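Odden Word List: data card

Version 7 of the list. Maintained by Wing-sze Au.

Summary

Odden is a list of spoken naming responses for everyday objects, collected from adult speakers of American English. Each row links one prompt to one response, with the spelling normalized and the hesitation markers removed. The list was built for people who write picture dictionaries, spelling tests and reading primers and who need to know which word comes to mind first for a common thing. It is a plain table with no audio.

Contents

The release holds 975 prompts. Of these, 903 have a dominant name, meaning a single response given by more than half of the speakers who answered. The rest are kept in the main file and flagged as split.

Files

odden_main.tsv: one row per response
odden_prompts.tsv: one row per prompt, with category and flag
odden_changes.txt: change log by version
cidberg_map.tsv: spelling variants and their normalized forms

All files are UTF-8 with Unix line endings. Fields are separated by a single tab. There are no quoted fields, and a tab never appears inside a value.

Fields in odden_main.tsv

prompt_id: integer, stable across versions
response_raw: text as typed by the transcriber
response_norm: text after the Cidberg map has been applied
rank: position of the response among all responses from that speaker for that prompt, starting at 1
speaker_id: integer, reassigned in every version
note: free text, usually empty

A speaker could give up to five responses per prompt. Most gave one. If a speaker corrected a slip right away ("spoon, no, ladle"), only the correction is ranked, and the slip goes in the note field.

Normalization

Plurals are reduced to the singular unless the prompt itself shows a set, in which case both forms are kept. Compounds are written as one word, two words or with a hyphen according to the Cidberg map, which takes the most frequent spelling in our own transcripts. No outside dictionary was consulted. Users who need a standard dictionary spelling should apply their own map to response_raw.

Articles are dropped. Color and size words are kept when they come before the noun, so "red block" and "block" are separate responses. Earlier versions merged them. The merge hid a real pattern: speakers add a color word far more often when several similar items are shown together than when one is shown alone.

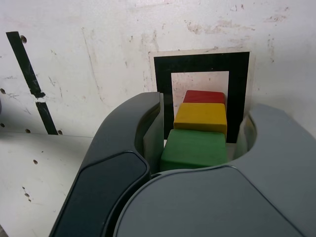 Split prompts tend to fall in toys, kitchen tools and fasteners. The toy category is the least settled. "Block" and "brick" compete in it, as do "top" and "spinner", and regional background explains little of the difference. Please do not pick the rank 1 response of a split prompt and treat it as the name of the object.

Transcription

Two transcribers typed each session independently. Disagreements were settled by a third listener, using the Pylypenko rules: prefer the shorter word if the ending is unclear, and mark the row "unsure" if the stem is unclear. Rows marked "unsure" are left out of the dominance calculation but remain in the main file.

Known problems

Prompts in the clothing category were revised in February, and responses gathered under the old wording have been removed. Counts for that category are lower as a result.

Homophones cannot be told apart from the table. "Pail" and "pale" were resolved by sense, always to the noun.

The list has no children's speech. It should not be used to set age norms.

speaker_id values from different versions must not be joined.

Loading

The files open in any spreadsheet program. Turn off automatic date conversion before import, or a few values in the note field will be changed. The Tresinix reader expects a header row and will stop with an error if the byte order mark is present. Strip it first if your editor adds one.

Corrections

Send the prompt_id, the current value and the proposed value, one correction per line. Changes to response_raw are made only after the session has been heard again. Changes to the Cidberg map are held for the next numbered version.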